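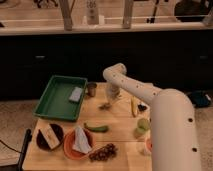 My kitchen table is where everything in our house lands, and for years I cleared it the same way: wait until Friday, sigh loudly, shove it all to one end so we could eat. These days I do a quick sort every evening after the dishes, and I wanted to write it up because a couple of you asked after my pantry post in May. The main trick is giving things a temporary home right on the table before you start carrying anything off. A shallow green plastic tray with a sponge in it, a small brown cup and a couple of round dishes will get you through most of it, and then you've got the produce (banana, a round green fruit, something long, green and curved like a pepper) to deal with separately. I didn't buy anything special for this and you shouldn't either!

What you need

A shallow tray with sides, any material that can stand a wipe
A sponge
A couple of bowls you don't mind using for odds and ends
One small cup
A timer set to 30 minutes the first time (it gets much quicker, I promise)

Step 1: Food first

Go around and pick up anything you could eat. Fruit and vegetables get bruised when they're rolling around under mail and elbows, so get them out of the way before you touch the rest. I keep bananas by themselves on the counter, away from the apples, or they go spotty on me in two days. Peppers go in the crisper drawer. Limes go in there too, in a bag, and they last so much longer than they ever did in the pretty bowl on my windowsill (I miss the pretty bowl, but I don't miss the hard little brown limes).

If something's already soft, put it by the stove so it ends up in dinner. Bananas past their best get peeled and go straight in the freezer. I forgot to peel them once. Don't do that.

Step 2: Wrappers and empties

Grab every wrapper, empty packet and dead container and toss the lot. I do this with one hand while the other holds the trash bag, and it takes maybe a minute. Look behind things! There's always one hiding behind whatever is tallest.

Step 3: Boxes and small stuff into bowls

Now for the little boxes, the batteries, the hair ties, the screw that came from who knows where. Everything that belongs in the kitchen goes in one bowl and everything that belongs somewhere else goes in the other. Don't get up and start delivering things yet. This is where I used to lose the whole evening, because I'd take one hair tie upstairs and find myself refolding towels.

Pens and anything tall and skinny can stand in the cup. Coins too, if you have them. I emptied ours into a jar for a year and it came to 1296 pennies, so that was a fun afternoon at the bank.

Step 4: Wet things live in the tray

The tray is for anything damp, so sponges, cloths, the vegetable brush. A wet sponge left on bare wood will leave a mark, and I've got a pale ring on my last table to prove it. Rinse the sponge, squeeze it hard, and set it at one end of the tray so there's room for the brush. Tip the tray out over the sink when you're done.

Step 5: Wipe with the grain

With the top clear, wipe along the grain with a barely damp cloth and then go over it again with a dry one. I use warm water and a drop of dish soap. For sticky spots, lay the damp cloth on top, count to 50 and then wipe. No scrubbing pads on wood, please, they dull the finish and you'll see it every time the sun comes in.

Step 6: Deliver the bowls

One trip, both bowls. Kitchen bowl first, then the rest of the house. Anything still sitting in there after a week goes in the donation bag by the door.

A few things I get asked

Can you skip a night? Sure. I skip most Saturdays and then grumble on Sunday.

Does it work with a small table? Better, I think. Ours is not big, and having the tray there means I can push one thing aside and still chop an onion.

Next time I'll do the drawer under the toaster, which I've been putting off since before Christmas.

Posted 19 Jan 2021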